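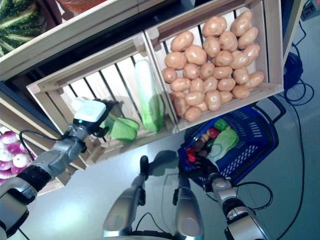 Un pimiento verde y una hortaliza alargada en una caja de madera, junto a otra de patatas.

La sala Latwood reabrirá en junio con su órgano de tubos restaurado, según el programa presentado en abril de 2021. El instrumento, con 664 tubos y 2 teclados, llevaba cerrado al público desde que empezaron a fallar los fuelles.

La reparación ha corrido a cargo del taller Brondska, que ha limpiado los tubos, cambiado el cuero de los fuelles y afinado de nuevo todos los registros. La afinación anterior estaba algo alta y obligaba a los grupos de viento a corregir sobre la marcha.
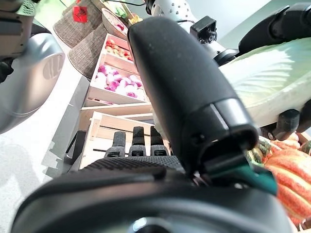
Pulgar y dedos negros de una mano robótica, vistos de cerca.

El organista Bent Dalsgaard tocará en el concierto de reapertura. «Los registros graves tardaban en responder y en las piezas rápidas se notaba mucho», explica. El programa incluye una suite de Giraldo para órgano solo y una obra con el coro Florkatero – 63 voces – que durará 73 minutos.

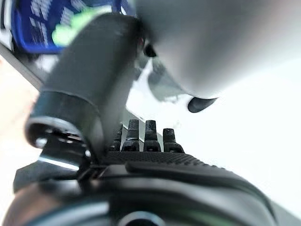

Dalsgaard ensaya ya las transiciones entre los dos teclados, la parte que considera más incómoda de la suite. Pide a sus alumnos que mantengan la mano redondeada sobre las teclas, con el dorso en arco bajo, parecido al de la carcasa negra y brillante de la fotografía, y que no hundan la muñeca al cambiar de manual. Las entradas se venderán en la taquilla de la sala, que abrirá también por las mañanas.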